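Print this page | E-mail to a friend | 2 comments
Filed under: Student Projects > Simulation

Head view tilts after reset, two-arm kitchen task

Maribeth Salazar
Our club is doing the Trevell kitchen task in simulation. We ran 126 episodes. After some resets the head view comes up rolled and pitched, and the policy stalls. Joint limits are default. Is this the camera mount or the reset code?
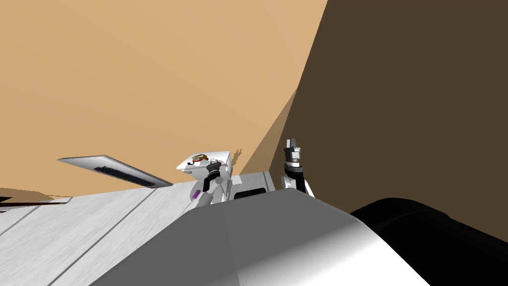 The policy was trained on 624 demos, all with a level view. On the stalled episodes the log shows no fault and the arms still respond to commands. The left-hand gripper in the view has the white box and the other is open and empty, so I doubt it's a grasp problem. Render rate is 80 fps.

betwood_sim
Check the quaternion order. If the reset writes xyzw and the loader expects wxyz you get this kind of tilt. Print the head pose at step 0 and compare it with a good episode.

Dalisay
Had something similar, reinstalling fixed it. Also 270 steps is too short for a horizon.

Shares: 3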